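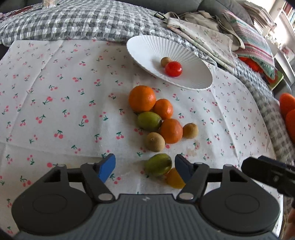
Fruit sorting task on the cherry-print cloth, seen from the hand-held gripper.

Gripper comparison, progress report for January
Prepared by Halyna Hordiienko for Dwight Sandhu, Gundeveo program office

Where we are

We are comparing two sets of fingertips for the Sterov hand-held gripper before we commit to one for the arm trials. The first set is the blue-padded fingertip we already had. The second is a softer moulded tip from Vodero. The target for the full comparison is 3000 recorded grasps, split evenly between the two.

So far we have 801 usable grasps, all with the blue pads. The Vodero tips came in late, and one of the first pair had a split along the inner face, so Seung-woo Ma sent them back. Replacements are due next month.

What we have tried

Most of the work has been the fruit task: pick up one piece and put it on the plate. We chose fruit for the mix of sizes and skins. Orange citrus, green oval fruit and small tan ones go on the same cloth, close together, and a few of them touch. Bianca Olteanu wanted the touching pieces kept in because that is where the two tips should differ most.

The round citrus gives little trouble. The oval fruit is harder. It rolls if one finger arrives early, and the person holding the gripper tends to correct with the wrist, which the arm will not do as easily. We have started marking those grasps so they can be looked at separately.

The cloth also moves. If the fingers come in too low they catch it and drag the neighbouring fruit along. Paula Dinu now asks people to stop a little above the surface and close from there. Sessions run in a living room as well as at the bench, and we plan to keep doing both.

Problems

The wrist camera loses exposure when there is a bright window behind the work. We lost 80 grasps to this before we fixed the exposure by hand. The Frerichs controller also dropped its connection twice on long sessions – a new cable seems to have cured it, but we would like another few weeks before calling it closed.

Spending is within budget. The return shipping on the Vodero tips was not planned for and has come out of the parts line.

Next

Finish the blue-pad half, then start the Vodero tips with a short check of 100 grasps on the same fruit before going further. Seung-woo will mount both sets on the arm once that check is done. We would like a decision from you on whether the arm trials can start before the full comparison is in – it would save us a month of bench time.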